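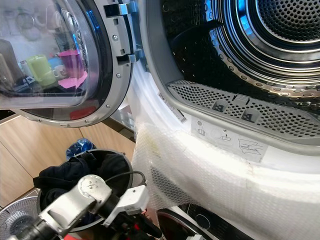
4.3 Loading height, the lint filter and where the laundry waits

The 18 households in the sample, ten in Gretow and eight in Wositz, kept a laundry diary through October. Between them they logged 257 dryer loads. Section 4.2 dealt with sorting and washing. This section covers the short stretch of work between the end of the wash and the start of the dryer, which most participants described in the first interview as taking no time at all.

Dryers in the sample stood either on the floor or on top of another appliance. Figure 5 shows the second arrangement: the dryer is above, and the top of a second machine with a black control panel can be seen under it. A raised drum is easier on the back, and people who had one mentioned this early in the interview. They also mentioned that wet sheets have to be lifted higher, and that small things are easily left behind. Socks were the item most often reported as found in the drum at the next load.

The place where clothes wait matters more than we had expected. In Figure 5 a dark round bin with a silver rim stands low down near the open dryer, with black clothing piled in it and hanging over the edge. A crumpled blue plastic bag lies behind the bin. Diary entries from several homes describe much the same thing, a bin or basket on the floor within reach of the door and one or more bags beside it. Where the bin was on the floor and the drum was raised, participants tended to move clothes a handful at a time. Where there was a shelf or counter at drum height, they tipped the whole load across. Only the second group reported overfilling as a regular problem.

Door swing was the next most frequent complaint. A round door that opens to the side needs clear space next to the machine, and in narrow rooms that space is also where the person stands. Participants with cabinets along the adjoining wall said they had learned to open the door first and bring the bin over afterward. Two homes had asked for the door to be rehung on the other side. In one of them this was done, and the diary for that home has no further entries about the door.

The lint filter came up in every second interview. On the dryer in Figure 5 it sits along the bottom of the opening and has two finger pulls, with a sticker of small pictograms just below it, one of them a filter. The pictograms are printed in gray. We asked all participants with a filter in this position whether they had ever looked at the sticker, and 11 said they had not noticed it before the question. Most knew that the filter should be cleaned, but they disagreed on when. Some did it before loading, some after unloading, and a few only when a warning light came on. Hirano and Lysenko, who coded the interviews, recorded these as three separate habits and found that people living in the same home did not always share one.

Cleaning before loading has one practical drawback. With the bin already at the door and clothes in hand, the person must put the clothes down, pull the filter, clear it and find somewhere to put the lint. Homes with a trash can beside the machine reported fewer skipped cleanings than homes without one. We did not weigh the lint or measure drying times, so the effect on the load itself is left open. Folding and putting away are taken up in Section 4.4.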